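Annealing copper wire for jump rings

I have changed how I make jump rings, mostly after a batch of copper ones that would not close flush. My notes are below, with the settings I now use.
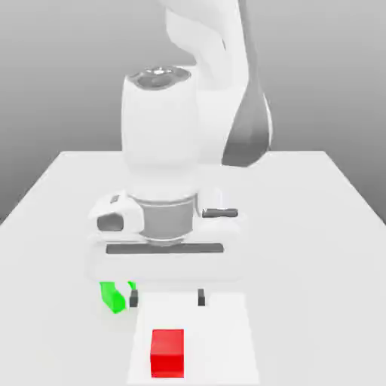 Wire and mandrel

The wire is Vorero bare copper in the 1 mm size. It arrives half-hard on the reel, and half-hard wire springs back when it comes off the mandrel, so the rings end up larger than planned. On a 5 mm steel mandrel the difference was enough to spoil a tight chain weave. Dead-soft wire follows the mandrel far better.

Annealing

I coil the wire loosely, bind it with a scrap of the same wire and heat it on a brick with the Prinness torch. The flame has to keep moving. With the lights down, stop at the first dull red, then quench in water. Pickle until the black scale has gone and rinse well.

Konrad Gajewski wrote in May to ask whether a kitchen oven would do. It will not - copper needs to be near 400 degrees before it softens in any useful time.

Cutting

Wind the coil tightly, slide it off and saw along one side with a 4/0 blade. Side cutters leave a pinched end that never meets its partner. I wax the blade once per coil. The last coil gave 106 rings, of which 97 were usable. The rest were from the two ends, where the wire had not seated.

Hardening

Soft rings pull open under load. I tumble them in steel shot with a drop of Ganetti soap for two hours, which hardens the surface and takes off the burr. Longer than that made no difference I could feel with the pliers.

Next on the bench is the same test in brass, using the Frei reel I bought last year.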